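Honora, o cómo perderse en una ciudad que suena

Llevo desde el sábado sin soltar Honora, y eso que solo pensaba probar el prólogo. El nuevo juego del estudio Pesonen nos deja en Istville, una ciudad portuaria donde cada barrio tiene su propia melodía, y nuestra misión es afinarlos antes de que llegue el invierno. ¡Y qué gusto da caminar por ella!

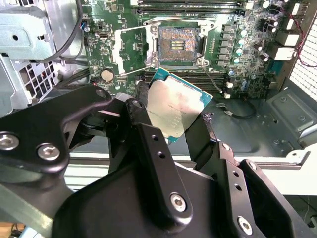 Un procesador, sujeto sobre la placa base.

Joni Kiiskinen, director del proyecto, empezó con un prototipo de 2 calles y un tranvía. La versión final tiene 174 pantallas dibujadas a mano, repartidas en nueve distritos, y todas esconden algo: un vecino que silba, una radio mal sintonizada, un gato que marca el compás (búsquenlo en el mercado).

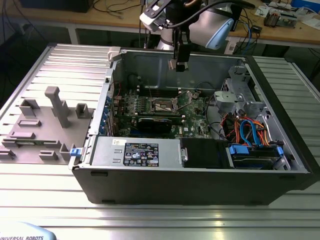

¿Hace falta tener buen oído para jugar?
Los puzles se pueden resolver también con pistas de color, que se activan desde el menú en cualquier momento.

La banda sonora es de Kęstutis Adomaitis y merece unos buenos auriculares. El tema del astillero arranca con un acordeón tímido y va sumando voces según reparamos las grúas; yo me quedé allí parado un buen rato, escuchando. 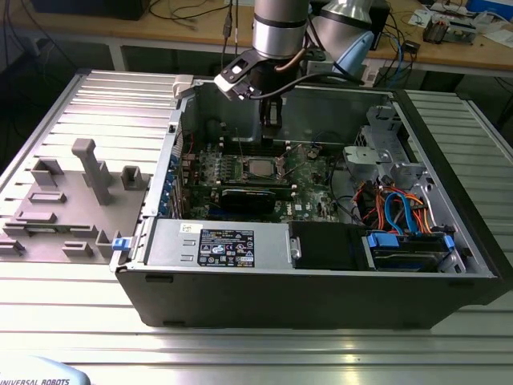 Torre de sobremesa abierta, con la tarjeta gráfica en su ranura.

Mi distrito favorito es Oleo, el de las almazaras, que llega hacia el final. Son cinco puzles encadenados, sin una sola línea de diálogo,

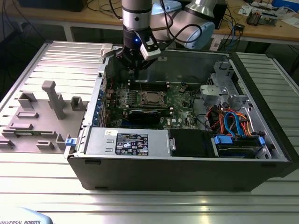

y el último obliga a recordar una canción que oímos en la primera escena. Me costó tres intentos y media libreta de garabatos. Hay algún bajón de ritmo en el tramo del faro, y el mapa podría ser más claro, pero ya he empezado la segunda partida.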